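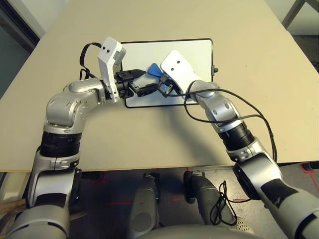

Is a novel in letters worth 2,959 lines of your time if the letters are all in rhyme? Maybe a third of this one is, and you have to read the rest to find which third.

I finished The Pedport Letters on Sunday night and have been arguing with the back cover ever since. The cover says "luminous." It says "unlike anything you have read." I've read a fair number of verse novels, and it is quite a lot like several of them.

The setup, for anyone who hasn't had it pressed on them by a friend yet. Two brothers fall out over the sale of their father's boatyard in Pedport. One stays and the other moves inland to Canolthorpe, where he teaches school and is unhappy in couplets. They write to each other for most of their adult lives. Dušan Sokol gives each brother his own meter, and I'll admit I liked that. The older one writes long, heavy lines that stop dead at the end. The younger one spills over. By the second chapter you don't need the names at the top of the page.

So the man can write. My trouble is with what the rhyme does to him when he gets tired. On one page a dying aunt asks for "a slice of melon" and there is no reason on earth for the melon except that somebody is about to be called a felon. Once I'd caught that I kept catching it. People in this book own things, eat things and visit places so that the next line can close. A whole trip to Larnamari seems to happen this way. The brothers go, they're sorry, they come home, and it never gets mentioned again.

Reviewers keep praising the book for being "readable," and I wonder what they were afraid of. Verse isn't medicine. If the story were printed as prose I think most of us would call it thin. A quarrel, a silence, a funeral, another quarrel. The line breaks make you slow down, and slowing down feels like depth for a while.

But then there's line 2662. (Yes, the lines are numbered, every one, like a school edition of Milton. I found this annoying until I needed it.) The older brother has been writing about a leaking roof for a page and a half, and he drops the rhyme. Just leaves the word hanging there with no partner. It's the first time he's done it, and he goes right back to the roof. I read that page 2 more times before I went on. If Sokol had trusted himself like that more often I'd be writing a very different post.

Paju Press has made a handsome hardcover, with decent paper and far too much white space. I got mine from the library after 8 weeks on the hold list, which tells you the back cover is working on somebody. Borrow it if you're curious. I wouldn't buy it for anyone unless I knew they liked long letters from difficult men.

A second book is supposed to come out in January, in prose. I'll read it, and I'll be suspicious the whole time.

Comments

marguerite_h: The melon! I thought I was the only one. My book group wouldn't hear a word against it.

Tobin: Disagree about Larnamari. The younger brother's meter is different after that trip, shorter lines. Go back and look.

Blog author: Tobin, I looked. They're shorter for one letter. I'll give you half a point.

readsonbuses: Does the audiobook work? I can't picture hearing that much rhyme on my commute.

Recent posts

Blurbs I No Longer Believe
The Trouble with Maps at the Front of Novels
Rereading a Book I Loved at Nineteen
Short Chapters, Long Evenings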